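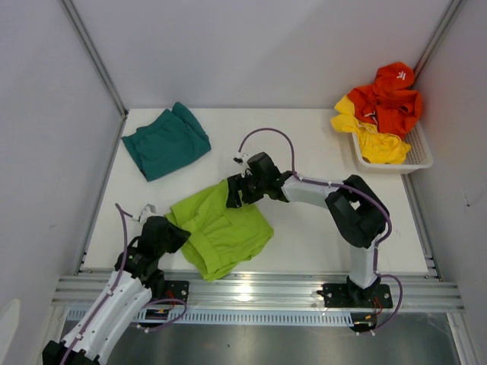 *The two-arm folding table at the Mirstead shared workshop.*

## Workshop visit, Saturday, December 21, 2024

We got to Mirstead at 10 and Pirjo Oksanen took us straight to the laundry build. She and Nelli Honkanen started it in June. The tabletop sits in a pale gray enclosure, with both arms bolted to aluminum profiles along the front.

Most of our questions were about cables. The purple ones run outside the links, with slack left at the wrist so the arm can turn. Nelli ties them down with small white ties on the left arm and wants to redo the right one. The slotted duct under the rail came later, after a connector pulled out twice.

Shirts are the hard part — sleeves get caught underneath. Parts so far have cost 291 euros, not counting the arms, which came secondhand.

Next visit is the Wiltitz group. Bring indoor shoes.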